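Plant swap and repotting day moves to the ground floor

The spring plant swap will be held on Sunday in the ground floor hall at Dudek House, from 10 a.m. until 2 p.m. Last year's swap was upstairs, and carrying full pots up two flights was hard on people and plants. The hall has a sink, a side door to the parking lot and enough tables for everyone who has signed up so far.

The rules are the same as before. Bring a healthy plant or a rooted cutting, take a token at the door, and trade the token for any plant on the tables. Cuttings in water are fine if the roots are at least an inch long. Please check under the leaves for mealybugs and scale before you leave home. Plants with pests will have to go back to the car.

Last year 43 people came and 200 plants changed hands. Most of the spider plants were gone in the first hour, and we ended up with too much pothos. If you have anything else to divide, bring that first. Snake plants, peace lilies and Christmas cactus were all asked for.

Erenano Nursery is giving us 20 bags of potting mix for the repotting table. It is a general indoor mix, so add your own bark or perlite if you are bringing an orchid or a succulent. Go up one pot size only. A small root ball in a large pot sits in damp soil for too long, and that is how most houseplants are lost in winter. Water once after repotting, let it drain, and hold off on fertilizer for a month.
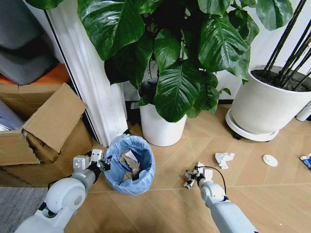
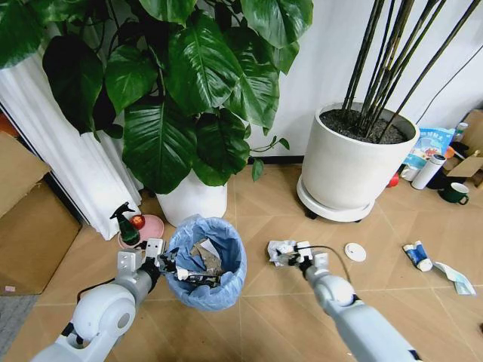 Fidel Herrera wrote in to say that the one-size rule is too strict for fast growers. He has moved his rubber plant up two sizes every other spring without trouble, but he uses clay pots and keeps it beside a south window. He would also like a separate table for large floor plants, which got knocked over last time when they were set down among the cuttings. We will put one by the side door.

Empty pots can be left in the crates under the coat rack. Wash them first, and take off any old price stickers. The Clulari Street school garden will take whatever is left at 2 p.m., except for cracked ones.

To reserve a space at the repotting table, leave your name at the Dudek House front desk by noon the day before. Spaces are 20 minutes each. You can come to the swap without one.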